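Joreck Controls
@joreckcontrols

So Judent is telling customers its harness cell has had "no safety events" since April. I've worked on the receiving end of that cell at Isumbridge. Depends a lot on what you call an event. Short thread.

The pitch was simple. Arm picks up a wire harness off the table, holds the branch, lines it up, hands it on to the fixture. Judent quoted 1,000 cycles without a stop. That number came from a demo with one harness type, straight out of the bag, same orientation every time.

On our floor the best run was 160. Then it grabbed a twisted pair just behind the connector and kept pulling. Nothing in the log. The gripper reported a good grip, and it did have a good grip. It just had it on the wrong bit of wire.

A person feels a wire go tight and lets go. The cell was set up with a force limit you'd use for moving brackets. When I asked who picked that limit I got a PDF about the gripper's payload.

We pulled 700 finished harnesses and bench tested them. 33 had a terminal backed partway out of its housing. Every one of those had passed the cell's own check. It's a continuity check, so a terminal that's barely touching will pass all day long until the thing it's bolted into starts to shake.

And yes, I call that a safety matter. These carry signals on equipment people stand next to. "The robot never hit anyone" is a low bar and it's the only one in the report.

Judent's fix was a software update. The update makes the arm slow down near the connector. Fine. Slower pulling is still pulling. I asked for the new force numbers in writing and I'm still asking.

Meanwhile the sales page says the cell "handles flexible parts like a trained operator." A trained operator doesn't close on whatever happens to be between their fingers and call it done.

Blue and white pairs all over an orange table, and the fingers shut on one short white-wrapped bit of it. Now tell me what a force limit for brackets is doing in that program.

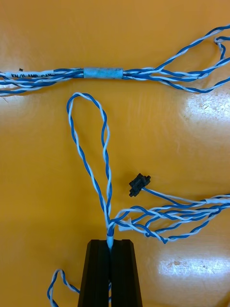
Yao: we saw the same thing with a different arm, so I wouldn't hang it all on Judent. Our trouble was the pick point. Once we gripped farther from the housing the bad terminals nearly went away. Did you try that before the bench test?

Fair question. We did move the pick point, after the bench test. It helped on the long branches. On the short ones there's no room to move it, and those are the ones I'm worried about.

Until I see a pull test on the short branches, ours are going back to hand assembly. Judent can have the floor space back when the numbers show up.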